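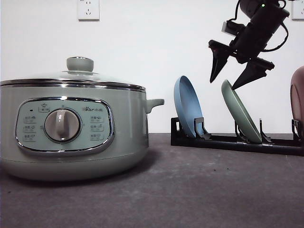 Aisyah Chin writes that the counter outlets on the second floor went dead again overnight, that nothing was switched on when it happened, and that she would like the ticket reopened before the fridge is affected a third time.

Ticket 645
Site: Storndale, second floor kitchen
Category: Electrical / power loss
Status: Closed (reopened once)
Reopened: 12 October 2020
Assigned to: Drutuvness building support
Affected: Panel K, circuit 13, counter outlets and refrigerator outlet

Background

Circuit 13 is a 20 amp, 120 volt branch circuit protected by a GFCI breaker in Panel K. It feeds the counter outlets along the sink wall and the refrigerator outlet at the end of the same run. The panel was replaced in March. The branch wiring was not replaced and is older than the panel.

The ticket was first opened for loss of power at the counter. It was closed as overload after the tenant agreed to keep the kettle and the microwave on separate circuits. The breaker was reset and held for several days. The overload finding is now considered wrong. See below.

Update 1 — breaker state

Breaker found in the tripped position. This model has an indicator that flashes a code for the last trip when it is reset with the test button held in. Code read as ground fault. Repeated the read to be sure and got the same result.

An overload would have given the thermal code. The code was not read the first time the ticket was worked, so there is no way to say whether the earlier trips were the same kind. They probably were.

Reset the breaker. It held.

Update 2 — portable loads

Asked the tenant to unplug everything on the counter and leave it unplugged. Refrigerator moved to a temporary feed from circuit 15, on the other side of the kitchen, using a cord rated for the load. Tenant was told not to run the cord across the doorway.

Breaker tripped again the next morning with no plug-in load connected. Code: ground fault.

This rules out the appliances as the cause of this trip. It does not prove they are all good, but there is no reason to spend more time on them. The tenant asked whether the small cooking appliances should be thrown out. Answer: no. They can be used again once the circuit is released, subject to the normal wattage limit.

Update 3 — breaker swap

Swapped the circuit 13 breaker with a known good one of the same make and rating. Pigtail landed on the neutral bar, circuit neutral on the breaker terminal, both torqued to the value on the label. Pressed test. Tripped and reset correctly.

The old breaker was put on a spare position with a test load and has not tripped since. The new breaker on circuit 13 tripped the following morning. The fault follows the wiring.

Checked for a shared neutral while the cover was off. A neutral borrowed from another circuit will trip a GFCI breaker as soon as current flows on it, so it was a poor fit for a fault that only shows up early in the day, but it takes a minute to check. Circuit 13 has its own neutral. No cross connection found.

Update 4 — logging

Installed a Druritz leakage logger on the circuit conductors at the panel, clamp around hot and neutral together so that it reads the difference only. Sample interval set to 3000 ms, the shortest it can store for a full week. Outlets still unloaded.

Results after several days:

Daytime: residual current near the bottom of the range, steady.
Late evening: starts to rise.
Early morning: highest values, with the trip occurring near the peak.
After the trip: zero, as expected.

The rise is slow. A screw through a cable or a bad device tends to give a step. A slow rise and a slow fall suggest moisture. There was no rain on two of the mornings, so a roof or window leak did not look likely.

Compared the log with the building schedule. The night setback on the air handler above the second floor runs from late evening until morning. The rise in leakage starts after the unit changes mode and falls off after the unit returns to day mode. This could be chance. Noted it and moved on to insulation testing.

Update 5 — insulation resistance

Circuit isolated at the panel, hot and neutral lifted. GFCI breaker disconnected before testing. Test voltage will damage the breaker electronics if it is left on the circuit — please do not skip this if repeating the test.

Readings taken in the morning, before day mode:

Hot to neutral: above meter range
Hot to ground: 200 kilohms
Neutral to ground: above meter range

Repeated in the afternoon. Hot to ground had recovered to well over a megohm, still poor compared with the other circuits in the same panel.

Note that 200 kilohms would not by itself pass enough current at 120 volts to trip the breaker. The logger shows higher leakage than this reading accounts for. The reading was taken after the breaker had been off for some time and the fault may have partly dried out. The value is useful as a direction, not as an exact figure.

Split the run at the first counter outlet. Panel side: poor. Kitchen side: good. The fault is between the panel and the first outlet, and the outlets themselves are cleared.

Update 6 — ceiling

Bahrami sent an electrician to open the ceiling along the route. The drawing shows one continuous cable from Panel K to the kitchen. The drawing is wrong. There is a metal junction box above the corridor ceiling, next to the air handler drain line, with a splice in it and no cover.

The drain line insulation has slipped at a fitting and the bare section sweats when the unit is running in night mode. Water drips onto the top of the box and enters at an unused knockout. Rust inside the box. The wire nut on the hot conductor was damp and had green corrosion on the copper where it was stripped too far back. The neutral splice was dry.

Photos of the box are held by Bahrami with the job sheet.

Update 7 — repair

Work done by Bahrami, circuit locked out:

Old box removed.
Damaged conductor ends cut back to clean copper.
New box mounted clear of the drain line, with cover and all openings closed.
Splices remade.
Box location marked on the ceiling grid and on the panel directory.

Drain line insulation was handled separately by the mechanical crew. They replaced the section and taped the joint. They also found the line had lost some of its fall and rehung it.

Insulation test repeated the next morning. All three readings above meter range. GFCI breaker reconnected, test button operated, reset normal.

Update 8 — monitoring

Logger left in place for a further week. Residual current stayed flat through each night. No trips.

Refrigerator returned to circuit 13. Residual current went up slightly with the compressor running and stayed far below the trip level. Normal for that type of load. Counter appliances reconnected by the tenant one at a time with no change worth recording.

Reply to tenant

Power at the counter is released for normal use. The refrigerator may stay where it is. The temporary cord has been collected. The earlier advice about splitting the kettle and the microwave still applies, because the two together exceed what a 20 amp circuit should carry — but that was not what was tripping the breaker.

If the outlets go dead again, please do not reset the breaker. Call the desk so the trip code can be read first.

Internal notes

Ticket template changed. For any GFCI trip the code is now a required field and the ticket cannot be closed without it.

Drawing for Panel K marked up. Circuits 11 and 15 follow the same route and should be checked for similar boxes at the next planned shutdown. Separate ticket to be raised.

Logger returned to stores, battery low.

Closed with agreement of Aisyah Chin.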